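Zippers. I have been dreaming about zippers.

If you read my July post, you know the plan was to get our arm at the Culbridge lab to open ordinary bags, the kind with floppy sides and straps that go wherever they like. Back then we were using one fixed camera looking down at the table (Lanz, our trusty overhead setup), and it did fine right up until the fingers got close. Then the hand covered the very thing it was reaching for! So the arm was going in blind for the last little stretch, and it missed a lot.

The change this fall was pretty simple. We kept Lanz for finding the bag and choosing which way to come in, and handed the final approach over to the wrist camera. Nives Parisi wrote the handoff part, which we call Cuvau for reasons that made sense at lunch. It waits until the wrist view has a slider candidate it likes, then ignores the overhead view completely and steers by the close-up.

Training took 2084 wrist images, and I labeled way too many of them myself. You click the slider, you draw a line along the pull tab for the angle, you go on to the next one. My wrist still hurts (the human one).

The bags I look forward to least are the black ones. Black cloth, black teeth, black flap, and the only thing giving you any contrast is a bit of metal. Then a strap comes swooping past and it's the brightest, most textured thing in view, so naturally the early model fell in love with it.

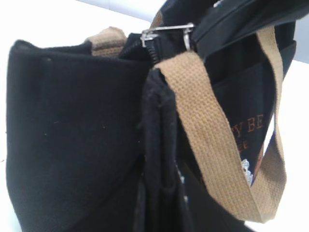
*Wrist view of the black canvas bag: silver slider up top, tan strap crossing in front.*

On bags like that one, the old model kept voting for the weave of the strap. I think all those little interlaced threads looked a lot like zipper teeth to it, though Leopold Wieser blames my labels and we've agreed to keep arguing. What helped was having the network predict the pull tab's angle along with its position. A strap patch gives you a wobbly, unsure angle, so we can throw it out before the arm moves.

Numbers, for those of you who skip to the numbers: on our 22 test bags, the overhead-only version got a grip on the pull tab for 6. With the handoff, only 2 got away from us. That's one attempt per bag, and gripping the tab is all we scored. Opening the zipper is a whole other headache, mostly because a soft bag just comes along with you when you pull.

I still want to try it with the angle part switched off but everything else the same, so we know how much of the gain is really from that. Nives has the runs queued up, and I'm bringing more bags over from Tilutley next week. If you have an ugly old backpack with a tiny zipper pull, let me know in the comments, I'll take it!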